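The Great Toy Bag Sort

We have a small pet supply swap shelf at the Muson Street library branch, and every April I take home whatever has piled up and go through it at the kitchen table. I love this job! Everything gets sorted into paper bags, one bag per family that signed up. We had 12 families on the list this time, so there was a lot of rustling paper in my house.

Bag 2, the cat bag
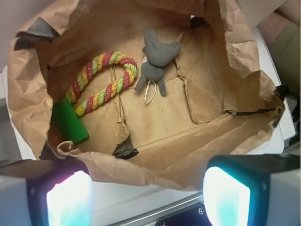

I try to put something tuggy and something soft in every bag, and then whatever else is fun. Braided rope in red, yellow and green is my favorite find of the year — it has these tiny glinting flecks in it that make it look like it's dressed for a party. The little gray plush went in with it (my sister says cat, I say mouse, and we are still arguing), and so did a bright green block that I just liked the color of. I use plain brown kraft bags because they fold down nicely, and most cats I've met would rather have the bag anyway.

I have a weakness for the soft gray one, and for anything with ears. It's such a muted, bluish gray, and the fuzz is so fine that I kept wanting to pet it. If you look at the top you get two rounded bumps with a dip in the middle, so I'm calling that one more point for team cat!

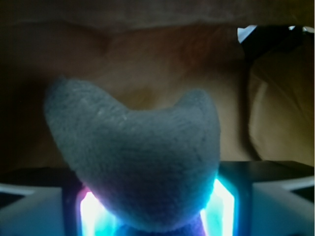 If you want a bag next time

The sign-up sheet goes back on the shelf in the fall, right next to the returns cart. Put down what kind of animal you have and whether they're a chewer, a chaser or a napper. Donations are welcome all year, and I could really use more paper bags — I started with 30 and I'm down to the last few.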